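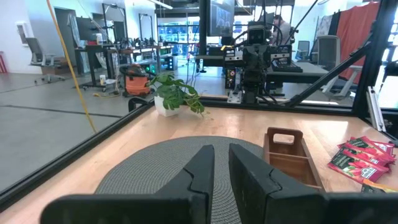
Killel > Methods > Frequently asked questions

A reader who had gone through the methods page asked why we throw away so much data, and whether a policy trained on less could really be better. It's the question we get most, so it goes first.

Why do you drop so many frames?
The method (we call it Reseck) scores every wrist camera frame for how much it can tell the policy about where the fingers are relative to the next thing they will touch. Frames with low scores are kept in the recording but left out of the training loss. In our main set of 2,238 episodes, roughly 17 percent of frames end up masked this way. The policy trained with masking did better on our held-out tabletop tasks than the one trained on everything. On tasks with slow arm motion we saw no difference.

Is this the same as removing blurry frames?
No. Blur is one input to the score. A sharp view of bare floor with no object near the fingers can score lower than a smeared view with a box beside them. We tried a plain blur filter first and it hurt grasping, mainly in the last part of the approach, where the arm turns quickly and the objects are close.

How is the score computed?
A small network called Raju looks at a short window of wrist frames and tries to predict the joint readings that go with them. If it can do that well from the images alone, the window is informative. If its guess is no better than the average for that task, the window scores near zero. Raju is trained before the policy and frozen after that. It takes no labels from people.

Why the wrist camera and not an overhead one?
The wrist camera moves with the fingers, so it sees the contact area when other cameras are blocked by the arm. The cost is motion. When the arm swings between two targets, the background goes by too fast to resolve while the gripper stays crisp, and a network can learn to lean on the fingers and ignore the rest.

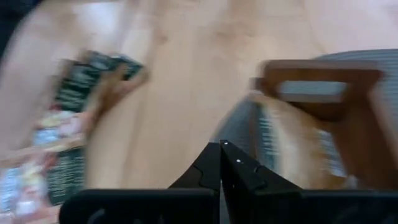
The policy then copies the average motion for that stretch, and it looks fine in training curves. You only notice when the object has been moved and the arm goes to the old spot anyway. Masking reduces this but doesn't cure it. In our tests with moved objects the masked policy still went to the wrong place at times, most often with low, flat items.

Would a faster shutter fix it?
It helps. It also darkens the image, and the rooms we record in have uneven light. We left the exposure settings alone so that old and new recordings could be trained together.

How many episodes do I need before masking is worth the trouble?
Below 300 episodes we could not separate the effect from noise between training runs. Above that it was steady. If you have a small set, collect more before you try this.

Do you change the object positions between episodes?
Yes. Objects are moved before each episode and swapped between sessions. We use household things with different shapes and surfaces. We do not use markers or tags on them.

Does it work with two arms?
The score is computed separately for each wrist. A frame is masked for one arm without touching the other, so the timing between the arms is kept. We have run this on two-arm data but the set is small and we don't report a number for it.

Can I use my own recordings?
Yes, if they are in Grustport format or can be converted to it. The converter needs matched timestamps for images and joints. If the images lag the joints, Raju will score everything low and you will mask far too much. Check the lag first. If more than 70 percent of an episode is masked, the tool stops and prints a warning, and the usual cause is a clock problem.

What doesn't work?
Clear plastic and shiny metal still get poor scores even when the view is good. Long pauses by the operator are also a problem, as a still arm is easy to predict and gets scored too high. We trim pauses by hand for now.

Last updated 27 October 2020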